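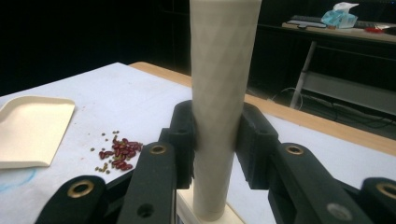
Progress report to the Bitbridge small grants scheme
March, by the Inga build group, Bradley shared workshop
2 min read

Work since the last report has gone mostly on the hand-held gripper, which we call Inga. The linkage is now the version we mean to keep. Each finger is carried on an inner and an outer arm, with brass-coloured rings at the pivots. The earlier arms flexed when a tool was held near the tips, so we made the new ones wider and moved the pivots further apart. The finger faces are unchanged.

The current task is sweeping up. The gripper holds a tool by its handle and the beans on the table have to end up in the dustpan. We use red kidney beans with smaller green ones mixed in, on the big table with the white covering. The handle has a faceted grip, which is harder to hold than the plain dowel we started with. We chose it for that, as most household tools are not plain dowels.

In this period we recorded 227 sweeps. In 34 of them the handle turned in the fingers before the stroke was finished. Nearly all of those were long strokes towards the dustpan, where the load comes on at an angle. Short strokes gave very little trouble. The green beans are still a nuisance: they scatter and get left at the edges when the red ones have gone.

The motorised mount, Jotard, is behind schedule. The base plate is drilled and the wiring is laid out, but the first motor bracket cracked at the lower bolt holes and has to be made again in thicker stock. We lost a fortnight to this. Until the mount is ready all sweeps are done by hand, and the figures above should be read that way.

Money: the grant was 3000 pounds and we have spent over half of it, mainly on motors, bearings and bench time. The replacement bracket comes out of the materials line. We are not asking for any change to the budget.

Next steps:
- Remake the bracket and fit both motors to Jotard.
- Try rubber facing on the finger pads and repeat the long strokes with the same handle.
- Run the sweeping task on the mount, starting with red beans only.

One request. Bench time at Bradley is booked by the quarter, and we would like to move 2 of our Tuesday evening sessions into the next one. Please let us know if that needs a form.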